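How to Make a Two-Color Linocut Print

Linocut is relief printing. You carve away the parts you want left blank, ink what remains, and press paper onto it. A simple design such as a leaf or a fish works well for a first block.

Draw the design on paper in soft pencil, lay it face down on the lino, and rub the back. The drawing transfers in reverse, so it will print the right way around. Carve the outlines with a fine V-gouge and clear the larger areas with a wide U-gouge. Keep your free hand behind the blade. 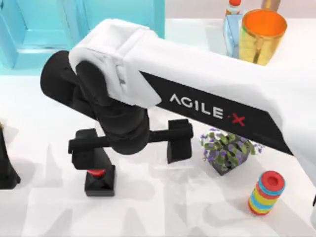

Roll out the lighter color first and print the whole edition, plus 2 spares. Let the sheets dry overnight. Carve the block again, then print the darker color on top.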